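Speaker notes: Steep It Properly
Community evening, Trurnellow Hall, May
Running time 40 min plus questions

SLIDE 1. Title
Wait for the kettle to click off before starting. Hello, thanks for coming out in the cold. I'm mad about tea and I've been given a microphone, so settle in!

Ask for hands: who grew up with a pot, who grew up with a bag in a cup? (At Gralturari it was nearly all bags. Adjust the jokes.)

SLIDE 2. Where I started
The story of my first proper oolong, from the Okeke stall at the market. I'd been drinking supermarket dust for years and thought I didn't like tea much. One sip and I went straight back and bought 6 tins. Slow down here, people enjoy this bit.

SLIDE 3. Leaf and water
2 grams of leaf to a small cup is a good starting place. A mug takes more, and a mug is what most of us reach for, so talk in mugs tonight. Mine holds 300 mL to the brim, which surprised me when I measured it. Go home and measure your favourite! 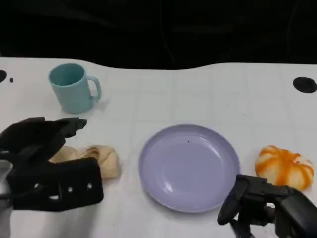 Slide 3: teal mug on a white tabletop.

Pass the scales around. Let people weigh out a spoonful of rolled oolong and then a spoonful of fluffy white tea, and watch their faces. The same spoon gives you wildly different weights. I love this part of the night.

SLIDE 4. Temperature
Boiling for black tea. Let it sit a bit for green, or it goes bitter and you'll blame the leaf. No thermometer needed: tip the water into a cold jug first, then onto the tea.
If someone asks about the fancy kettle, yes, it's lovely, and no, you don't need one.

SLIDE 5. The colour question
Dark doesn't mean strong. Hold up the two glass jars. Some of the palest teas I own have the most flavour, and I could go on for an hour (don't).

SLIDE 6. Water
Taste test, Nisier spring water against the hall tap. Same leaf, same time. Don't say which is which until everyone has had a go. Last time the room split and there was a very good argument near the back.

SLIDE 7. Spills, stains and the pot
Never scrub out an unglazed clay pot with soap. Rinse it, tip it, leave the lid off. For everything else, bicarb and a damp cloth will shift the brown ring. Keep a towel with your tea things. Terry is my favourite, all those little loops drink up a spill.
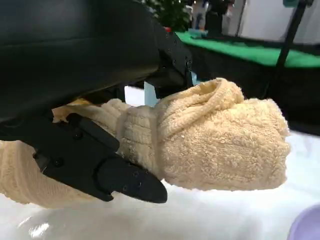 Slide 7: beige terry towel, looped texture.

Mention the tea-stained tablecloth at Mum's. Short version only.

SLIDE 8. My tasting notebook
269 entries so far. Read out three: the smoky one, the one that tasted like wet hay (I finished it anyway), and the jasmine I still think about.
Encourage people to write down one word per cup. Any word. "Biscuit" is fine. "Shed" is fine!

SLIDE 9. Questions
Likely ones: milk first or last, does tea go off, is decaf any good, can you steep leaves twice (yes, please do).
Sample packets are on the side table near the door. Jugs need to be back in the kitchen by 9 pm.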